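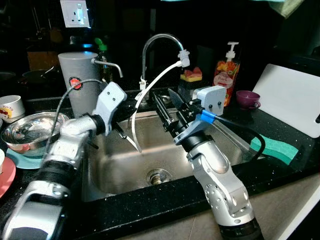 Côté évier, en juin.

Point d'étape de juin : la cuisine partagée de Paju

Bonjour à toutes et à tous chez Clomura,

Je vous avais promis un compte rendu avant l'été, le voilà, avec un peu de retard (pardon Austra, je sais que tu l'attendais pour ton tableau !). Je vous écris depuis la petite table du fond, il est 7 h du matin et le pain de seigle d'hier embaume encore toute la pièce.

Les ateliers

On a servi 1352 repas depuis le début de la saison, soit bien plus que ce que j'avais mis dans le dossier. Les ateliers conserves ont démarré doucement, et puis le bouche-à-oreille a fait son travail : maintenant je dois tenir une liste d'attente, ce qui me fait plaisir et me donne des sueurs froides en même temps. Szabolcs Kun anime les séances de fermentation. Il a convaincu des gens qui juraient détester le chou d'en rapporter chez eux par bocaux entiers, je ne sais pas comment il s'y prend.

Le créneau du soir marche moins bien. Les parents nous disent que 18 h 30 c'est trop tôt, les retraités que c'est trop tard, et je n'ai pas encore trouvé l'heure qui arrange tout le monde. On va tester 19 h à la rentrée, avec un repas plus simple, une soupe et un plat à partager.

Les légumes

Notre accord avec les maraîchers de Laltusow tient bon. Ils nous ont livré 996 kilos de légumes déclassés, surtout des courgettes, des blettes et des betteraves (énormément de betteraves !). Les tomates arriveront plus tard que prévu à cause du printemps froid, donc l'atelier coulis glisse à la fin de l'été. J'ai prévenu les inscrits, deux ont râlé, les autres ont pris leur mal en patience.

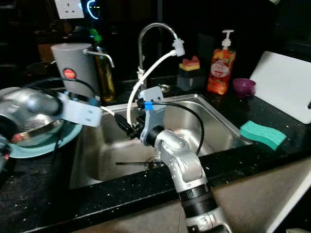
Les sous

Sur la ligne « petit matériel », il nous reste 222 euros. J'ai acheté des bocaux, des joints, un deuxième stérilisateur d'occasion et des tabliers. Les charges ont grimpé et on a dépensé presque 1731 euros en eau et en électricité, c'est au-dessus de mes prévisions. Je préfère vous le dire tout de suite : si l'automne suit la même pente, il faudra que je rogne sur l'impression des livrets de recettes, ou qu'on en reparle ensemble.

Dastden nous prête toujours la remorque frigorifique, et ça nous sauve la mise les jours de grosse livraison. La convention est à renouveler, j'ai envoyé le papier, j'attends la signature.

Ce qui vient

Le livret de recettes avance, il manque les pages sur les pickles et la relecture d'Austra Rimkutė. Je voudrais aussi ouvrir un atelier pour les ados pendant les vacances, avec un vrai menu qu'ils composeraient eux-mêmes du début à la fin. Si vous avez un avis sur le nombre de places, je suis preneuse. Et passez donc un midi, on mange à 12 h 30, prévenez-moi juste la veille pour que je rajoute des assiettes.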